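## Du taupe au mur, et des portes qu'on garde

29 janvier 2018

Depuis la lettre de novembre, la question revient dans presque tous vos messages : est-ce qu'on peut peindre une petite pièce dans une couleur sombre sans la regretter au bout de deux hivers ? Ma réponse est oui, trois fois oui, et j'ai passé assez de soirées le nez dans les nuanciers pour avoir envie d'en parler longuement (vous êtes prévenus).

Je suis venue aux couleurs sombres par Maricruz Barrera, qui a refait tout son couloir de Veldale dans un brun gris très profond. J'y allais en pensant trouver une cave. Eh bien non ! Le couloir paraissait plus long, les manteaux accrochés à l'entrée avaient l'air d'avoir été choisis exprès, et la lampe du fond, une vieille chose à abat-jour jauni, donnait une lumière que je ne lui avais jamais vue. Je suis rentrée chez moi et j'ai regardé mes murs blanc cassé d'un œil franchement mauvais.

Le taupe est une famille à lui tout seul. Il y en a qui tirent vers le rose dès que le soleil baisse, d'autres qui virent au vert sous une ampoule froide, et on ne le voit jamais sur l'échantillon du magasin, grand comme un timbre. Peignez plutôt un grand carton, en deux couches, et promenez-le pendant plusieurs jours : près de la fenêtre, derrière la porte, à côté du canapé. Le soir surtout. C'est le soir qu'on vit dans son salon. 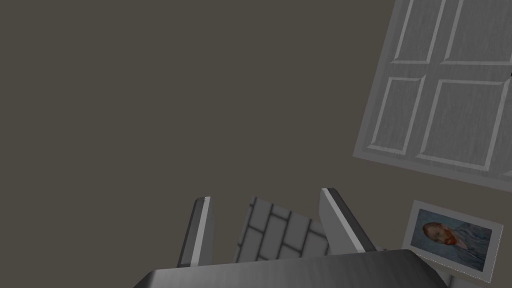
Pour la finition, je défends le mat avec une ardeur qui fatigue mon entourage. Une teinte foncée en satiné renvoie le moindre reflet et souligne chaque raccord d'enduit ; en mat, elle boit la lumière et le mur redevient calme. L'inconvénient, ce sont les traces de doigts. Dans un passage étroit ou une chambre d'enfant, prenez un mat lessivable, et gardez un fond de pot bien fermé pour les retouches, avec le nom de la teinte écrit sur le couvercle.

Restent les boiseries, et là nos avis divergent. Ezequiel Ayala peint tout de la même couleur, plinthes et portes comprises, et sa bibliothèque est superbe, je le reconnais volontiers. Moi, j'aime garder les portes claires, surtout les portes à panneaux : les moulures prennent de petites ombres qu'on perd complètement dans le foncé. Un blanc légèrement gris va mieux qu'un blanc pur, qui claque un peu trop contre le brun. Et dégraissez avant de peindre, même une porte qui semble propre – le tour de la poignée ne l'est jamais.

Yareli Varela m'a demandé s'il fallait aussi foncer le plafond. Dans une pièce haute, essayez ! Dans une pièce basse, je le laisserais clair, en descendant le blanc de quelques centimètres sur le mur pour éviter une ligne tremblée dans l'angle.

Envoyez-moi vos essais, vos ratages aussi, je les lis tous avec le même plaisir. Dans la prochaine lettre : les parquets de Dikcombe, que Nayeli Cisneros ponce elle-même, et la façon de choisir une huile qui ne jaunit pas.

Jaqueline Medrano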